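ハンドグリッパー式 作業データ収録サービス よくあるご質問

最終更新:5月

本ページでは、Goossens が提供する「Berdale 収録サービス」について、お客様より多く寄せられるご質問と回答を掲載しております。掲載のない事項につきましては、末尾の窓口までお問い合わせください。

サービスの概要について

Q1 どのようなサービスですか。
オペレーターが左右の手に一台ずつハンドグリッパーを持ち、指定された作業を実演し、その動作と映像を収録して納品するサービスです。収録データは、双腕ロボットの動作学習および評価にご利用いただけます。お客様の側で実機をご用意いただく必要はございません。

Q2 どのような作業を依頼できますか。
現在お受けしているのは、卓上で行う両手作業です。衣類およびタオル類の折り畳み、小物の仕分け、容器への収納、蓋の開閉が標準メニューに含まれます。液体、刃物、火気を扱う作業、ならびに食品の調理は対象外とさせていただいております。標準メニュー以外の作業につきましては、事前審査のうえ可否を回答いたします。

Q3 衣類の折り畳みでは、どのような品目に対応していますか。
半袖シャツ、長袖シャツ、フェイスタオル、ハンカチ、子ども用ズボンに対応しております。卓面に広げた状態から始める収録と、丸めた状態から始める収録のいずれもご指定いただけます。コートや寝具など、卓面に収まらない品目はお受けできません。

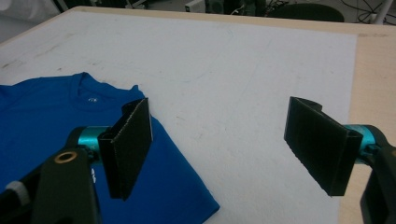
一回のお申し込みにつき、品目は五種類までご指定いただけます。同一品目の色違いおよびサイズ違いは、それぞれ別の品目として数えます。品目ごとの収録本数の配分は、お申し込み時に収録計画書へご記入ください。配分のご指定がない場合は均等といたします。

Q4 収録に使用する衣類は、発注者が用意するのですか。
当社の備品を使用する方法と、お客様よりお預かりする方法がございます。お預かりする場合は、収録開始日の五営業日前までに Hindell 収録所へ到着するようご発送ください。収録に伴う伸びや擦れにつきましては補償の対象外となりますので、あらかじめご了承願います。

収録環境および機材について

Q5 収録はどこで行われますか。
Hindell 収録所および Cundville 収録所の二か所で行っております。収録所のご指定は可能ですが、混雑時には他方をご案内する場合がございます。一件のお申し込みを二か所に分けて収録することは、お客様の書面による同意がある場合に限ります。

Q6 グリッパーの指先はどのような構造ですか。
向かい合う二本の指の先に、それぞれ黒色のパッドを備えております。布地を挟む作業と、布地の縁を押さえる作業の双方に同じパッドを使用します。パッドは消耗品であり、摩耗の程度を始業時に点検し、所定の基準に達したものは左右を同時に交換いたします。交換の記録は納品時の作業報告書に記載いたします。

Q7 卓面の色や材質を指定できますか。
白色の面を標準としております。他の色をご希望の場合は、色見本を添えてお申し込みください。卓面には使用に伴う擦れや汚れがございますが、収録に支障がないと判断した場合は、そのまま使用いたします。未使用の面での収録をご希望の場合は、別途お見積りとなります。

Q8 映像はどの視点から収録されますか。
標準では、グリッパー側の視点と、作業者の頭部に近い高さから卓面を見下ろす視点の双方を収録いたします。グリッパー側のみの納品をご希望の場合も、料金に変更はございません。視点を追加する場合は、設置位置を記した図面をご提出いただき、技術担当の Joris Wuyts が設置の可否を確認いたします。

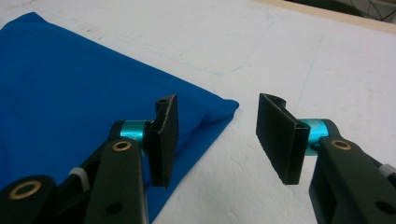 収録の進行および品質管理について

Q9 オペレーターはどのような訓練を受けていますか。
全員が所定の研修を修了し、実技審査に合格しております。研修の時間数は 41 時間で、うち衣類の取り扱いに関する課程を必修としております。研修責任者は Anouk Van Loon が務めております。お客様独自の手順がある場合は、収録前に手順書をお送りください。日本語、英語、オランダ語の手順書に対応いたします。

Q10 一件の収録本数の下限はありますか。
下限は 305 本です。これを下回るご要望につきましては、試行収録の枠をご利用ください。試行収録は 21 本を一組とし、一社につき一回に限りお受けしております。試行収録のデータにも、本収録と同一の利用条件が適用されます。

Q11 折り畳みに失敗した収録も納品されますか。
標準の納品物には含まれません。把持の失敗や畳み直しを含むデータをご希望の場合は、収録計画書の「不成功例を含む」の欄に印を付けてください。その場合、成功例と不成功例はフォルダーを分けて納品いたします。成否の判定基準は収録開始前に文書で取り決め、開始後の変更は原則としてお受けしておりません。

Q12 収録に立ち会うことはできますか。
可能です。立ち会いは一回につき二名様まで、受付は午前九時三十分からとなります。収録中は床の配線に十分ご注意いただき、係員の案内がない限り作業卓に近づかないようお願いいたします。作業者への直接のご指示はお控えいただき、ご要望は進行担当へお申し出ください。

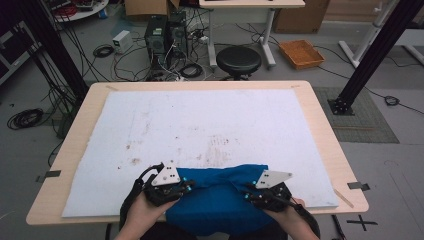

左右のグリッパーで青い布を扱う作業の様子

Q13 途中で作業手順を変更できますか。
収録計画書の承認後であっても、全体の半数に達するまでは一回に限り変更をお受けいたします。変更前に収録した分は有効な本数として数え、料金の減額はいたしません。変更の内容が品目または卓面の変更を伴う場合は、改めて日程を調整いたします。

料金および納品について

Q14 料金の算定方法を教えてください。
収録所の使用時間、オペレーターの人数、品目数の三項目により算定いたします。基本料金はオペレーター一名、一時間当たり 380 ユーロです。追加視点の設置費、お預かり品の返送費は含まれておりません。お見積書の有効期間は発行日より 30 日間です。

Q15 納品の形式と時期を教えてください。
映像、グリッパーの開閉値、位置姿勢の時系列を、共通の時刻情報を付して納品いたします。納品時期は収録終了から十営業日以内を標準とし、暗号化した外付け記憶装置の送付、または専用サーバーからの取得をお選びいただけます。専用サーバーの保管期間を過ぎたデータの再取得には、手数料を申し受けます。

Q16 映像に人物が映り込むことはありますか。
作業者の手および衣服が映る場合がございます。作業者全員から書面による同意を得ております。顔が映った箇所は納品前の検査で特定し、当該部分を加工するか、収録をやり直すかのいずれかで対応いたします。

Q17 データの利用範囲に制限はありますか。
お客様の研究開発および製品開発にご利用いただけます。第三者への再配布には、当社の書面による事前の承諾が必要です。学術論文等で収録データの一部を掲載される場合は、掲載箇所をお知らせください。共同研究先との共有は、契約書に相手先の名称が記載されている場合に限り認めております。

Q18 納品されたデータに不備があった場合はどうなりますか。
納品日より 20 営業日以内にご連絡ください。品質管理担当の Detlef Wegener が内容を確認し、当社の責による欠損または時刻のずれが認められた場合は、該当分を無償で再収録いたします。再収録の日程は通常のお申し込みに優先して確保いたします。

お問い合わせ窓口

契約およびお見積りに関するお問い合わせは Wim Brouwer、収録計画書の記入方法に関するお問い合わせは Hendrik Vanhove が承ります。お問い合わせの際は、会社名、ご担当者名、ご希望の作業内容をお知らせください。金曜日の午後三時以降に受け付けたお問い合わせには、翌営業日に回答いたします。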